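## 4.2 Soft toys as bedtime companions

One of the happiest surprises in the Kiltmont diaries was how much families had to say about soft toys (Figure 7).

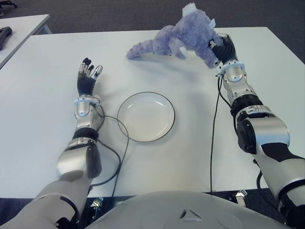 **Figure 7.** A lavender-purple plush toy held just above a white tabletop.

We had set aside a single page of the diary for comfort objects, expecting a line or two per household. Parents filled it, turned it over and carried on in the margins! Of the 844 families who returned a diary, 724 named at least one soft toy that had to be found before the lights could go out, and many described the search for it in lovely detail: under the sofa, in the car, once inside a wellington boot.

The toys were rarely chosen by adults. Parents often told us they had bought something rather grand before the birth, only to see it passed over for a small rabbit from a jumble sale or a bear that came free with a blanket. Texture came up again and again in these accounts. Children were said to stroke an ear, rub a label between finger and thumb, or press a worn patch against the top lip while falling asleep. Colour was mentioned far less, and several parents admitted that they could no longer say what colour the toy had been when it was new.

Washing deserves a paper of its own. In 174 diaries there was a note about a toy being washed, and most of these notes also recorded a harder bedtime that same evening. We think smell is a large part of the story, and this fits well with the earlier interviews in Grurkumberg, where grandparents spoke fondly of toys that "smelled of home". Some families had bought a second, matching toy so that the two could take turns in the wash. It worked well when both were brought into use early on, and much less well when the spare appeared after a year or more in a cupboard.

We coded the entries with the Penner scheme, which sorts comfort objects by when they are used (sleep, travel, illness, parting from a parent). Elephants, bears and rabbits were spread evenly over these groups, so the kind of animal seems to matter very little. Names were another matter. Toys with a name were far more likely to be used in all four settings, and it was a delight to read how those names had come about — often a first attempt at a word that simply stuck.

The Rasell follow-up, which begins in January, will ask the same families what has become of each toy once the child has started school.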